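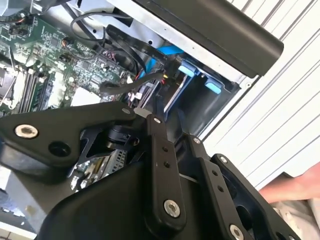 Friday. First full day of the printmaking course at Clenden. I signed up in April and then forgot what I had agreed to, so I read the sheet again on the bus. The morning was all drawing. We were told to pick something with hard edges and draw it for 30 minutes without lifting the pencil much, and I went with the desktop computer with its case open, and the black plates and silver screws in front of it. Screws are good practice. I drew the heads too big at first, and every plate came out wider to make room for them. The second try was closer. I left most of the inside of the case as dark hatching.

After lunch we moved to room 4 for the linoleum. It was cold from the hallway and hard to cut, so we sat on our blocks for a while to warm them up. I used the narrow gouge for the outlines and the wide one for clearing. Slipped once, across a part I wanted to keep. It will print as a white line and I will leave it.

Ink is Cruzado black, which is stiffer than what we had at the evening class in Brustville. It needs a lot of rolling out. I pulled 3 prints. The first was pale on the left, the second was too heavy and filled in the fine cuts, the third was all right. They are on the rack until tomorrow.

Paid the materials fee at the desk. Locker is 443, bottom row, sticks when it rains.

Tomorrow is two colors, and I have not decided on the second. Maybe a gray. Need to bring an apron, the old towel, and the pad of Wotau paper if I can find it. Hands still black around the nails after two washes. Soup for dinner, bed early.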